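Plotudano Small Packs: data card and readme

Last updated: November

Hi, and thanks for pulling the set! I look after Plotudano, which is a collection of short recordings of people handling small, light, annoying packages with hand-held grippers. I wrote this card mostly for folks who want to train a policy on it and would like to know what they're getting before they fill up a disk. It's a bit rambly, but everything I'd want to know is in here somewhere.

What's in it

The Small Packs release has 103 sessions recorded in 44 homes. A session is one stretch of work in one room, usually with the same handful of objects picked up, turned, opened, closed and put back down in whatever order the person felt like. Each session is split into episodes, and each episode has the wrist video, the gripper pose, the jaw opening and a one-line text label. Most of the labels are plain stuff like "lift blister pack by the sides" or "close lid of box". I wrote the first batch of labels myself and then kept finding three ways of saying the same thing, so there's now a fixed word list in labels/words.txt (please use it if you send fixes!).

There are 8 object families in this release. Blister packs are my favorite, and they're also the family with the most bad grasps, because the foil flexes and the pockets make the surface uneven. If you squeeze one flat face against the other you tend to press on the pills, so the instructions ask people to take the pack by its narrow edges and keep it upright.

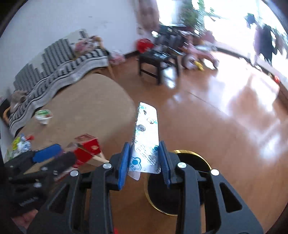

Blister pack, edge grasp, floor-level session.

We kept the homes as they were. I know some groups clear the room first, and I get it, the video is so much easier to look at! But the whole reason I started on this was that our earlier policy, Pesen, did beautifully on a bare bench and then fell apart the moment there was a patterned blanket or a toy nearby. So the recording guide says to leave the furniture alone, leave the blinds alone, and just start. You'll get bright windows that wash out half the picture, and people walking through in the background. Faces that can be recognized are blurred in the public files. If you spot one I missed, write to me and I'll pull the episode the same day.

How an episode is recorded

The person puts on the gripper, checks that the pose tracker has settled (the little status line in the app says "ok"), and picks an object. They say the label out loud, do the thing at normal speed, and pause before the next one. The pause matters a lot for splitting. Episodes with no pause between them get cut by hand, and my hand cuts are not great before ten in the morning.

Failed grasps stay in. They carry fail=1 in the episode table, along with a short reason: slip, crush, miss or other. Please don't drop them without a look, as plenty of them have a perfectly good approach and only go wrong at the close. I train on the approach part and mask the rest, and that has been kinder to the policy than throwing the whole episode out.

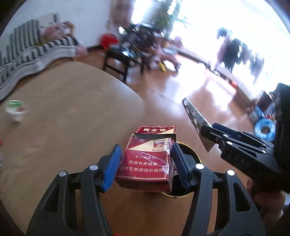 Two-gripper episodes are where I'd love to see more people try things. They're stored as a pair of streams, and the two clocks are lined up afterward with a tool called Ganano, which lives in tools/ganano and has its own notes. Flip-top boxes are a good place to begin, as there's a clear holding hand and a clear working hand. With the red cigarette pack, one gripper has the box by its two sides with the lid standing open, and the other one comes in at an angle with a perforated metal plate where you might expect a finger. That plate means you can't treat the two grippers as the same tool with the sign flipped! The end_type column tells you which is which, so please read it before you mirror anything. Clear wrap is its own headache too, since the shine moves around on the pack and the depth estimates wander off with it.

Splits

Train, validation and test are split by home, never by session, so no room shows up on both sides. I made the mistake of splitting by session in the very first cut and the numbers were lovely and meant nothing. If you have a copy with a folder called split_old, delete it.

The Parisi baseline in baselines/parisi is a small imitation model that takes 2 frames of history plus the jaw opening. It's there so you can check your loader, mostly. It picks up boxes fine, it's so-so on blister packs, and it's hopeless on anything in shiny wrap. I haven't tuned it and I'd be delighted if you beat it by lunch.

Things to know before you train

- Jaw opening is in millimeters, measured pad to pad. A few of the early sessions were saved in motor ticks; they're converted now, but the rounding is a bit coarse.
- Finger pads are not all alike. Color and surface vary, and pads get swapped when they wear out. We log the swap but we don't log how worn the old ones were.
- The wide lens bends everything near the edges. Calibration files sit next to each session. Some people undistort first, I don't, and I can't say I've seen much difference.
- Text on packages comes in several languages. None of it is used in the labels, so a "box" is a box whatever it says on the front.
- Pills and cigarettes appear as objects to hold and nothing else. Don't use this set to build anything that identifies medicine. The labels carry no drug names and were never checked for that.

Getting started

Download the index first, then run the fetch script with the object family you want. The blister pack family alone is a nice size for a first try. The loader returns frames, pose, jaw and label, in that order, and skips the failed episodes only if you ask it to (skip_fail=True).

Bug reports are welcome, and so are label fixes and odd findings. Send the session name and the episode number with whatever you found. Next on my list are squeeze tubes, which I've been putting off because the caps roll under everything, and after that I want to redo the audio trimming.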